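March 11, 2021

I spent most of this week on the reward catalog for the Praltitz dealer program, so I'll write down where it stands before I forget.

Praltitz sells floor coatings through independent dealers. The program pays points on every case sold, and the points can be traded for items in a catalog. We took it over from another agency last year. When we got it, the catalog had 1,216 items. I went through the order history and found that 27 of them made up nearly all the redemptions. Most of the others had never been ordered once.

So we cut it down. The new catalog has 995 fewer items and is split by point level, where the old one was split by type of product. A dealer with a small balance can now open one page and see what he can get today. Before, he had to scroll past grills and televisions he couldn't afford.

The client worried that dealers would complain about the smaller selection. We have had 17 emails so far, and most of them asked about shipping.

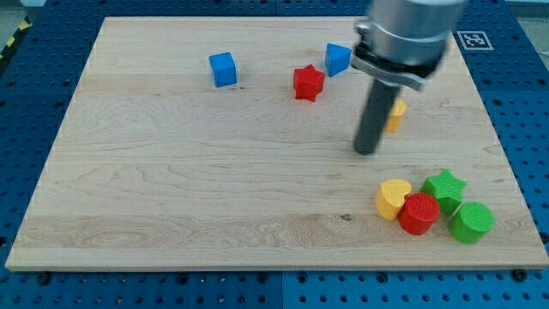 *Small blocks in blue, red, green and yellow on a wooden board.*

The mailing is the next job. Each dealer gets a folded card with his current balance, a login and a short note from the regional manager. I wanted a box with something in it, but the budget went to postage. Pacheco is printing the cards. Their proof came back with the green too dark, and we asked for a second one. Jotville handles the addresses, and their list still has some dealers on it who closed two years ago.

The theme line changed again too. We had settled on "Every Case Counts," and then legal at Praltitz asked whether it promised points on sample cases, which don't earn any. It's now "Points on the Floor." I liked the first one better, but the second fits on the card without making the type smaller.

Cards should go out in April if the list is clean by then. After that I go back to the Nokinow sales contest, where the rules run to six pages and need to be one.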